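Site walk checklist with my comments - Wirach new town, plot 13
2026-01-27

I did this round with Muammer Altıntaş from Cernach, who are putting up the ministry offices on the north side. Same list as July, so you can compare if you're that keen!

1. Perimeter fence and gates
OK, mostly. Gate 2 still drags on the ground and you have to lift it with your hip. I've asked for a new hinge (again).

2. Access road
Needs work. The lorries have chewed up the bend by the pump house, and there's no kerb yet, so people on foot end up walking where the wheels go. Cones out today please, proper barrier to follow.

3. Scaffolding, east block
Pass. Tags all signed and in date. I went up to the fourth lift and the boards felt solid, toe boards on, no gaps worth grumbling about.

4. Open trenches
Fail, sorry. The water main trench has edge protection on one side only. Muammer had a crew on it before we'd finished our tea, but I'm leaving it as a fail until I've seen it done.
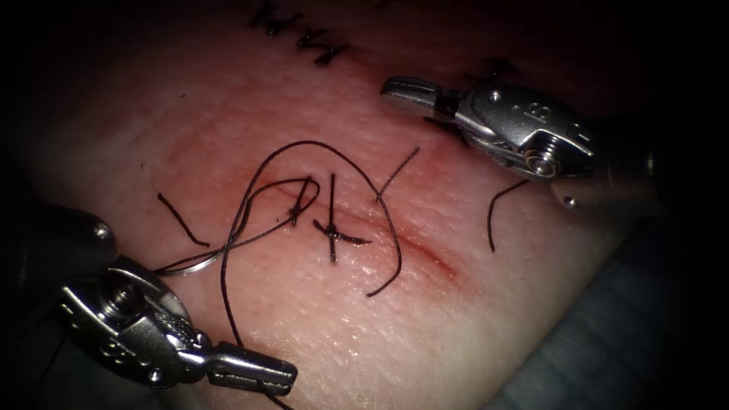 5. Temporary power
Pass with a comment. The boards are locked and labelled, lovely. The cable to the site canteen runs across the path under a bit of old carpet though - can we get a ramp over it?

6. Fire points
107 extinguishers on the register and Pak-hei Tu has the service sheets for the lot. Two were hidden behind door frames in the Lui stores, so those want moving.

7. Welfare
Good. The new block is meant for some 2,000 workers once the housing starts, and the drinking water is finally on. Hot taps not connected yet.

8. Crane (Jumetti hire)
Pass. Paperwork seen, wind limit posted in the cab. The exclusion zone tape has gone saggy and wants redoing.

Still open: items 1, 2, 4 and 5, plus the two extinguishers. Send photos of the trench to me and copy in Pak-hei.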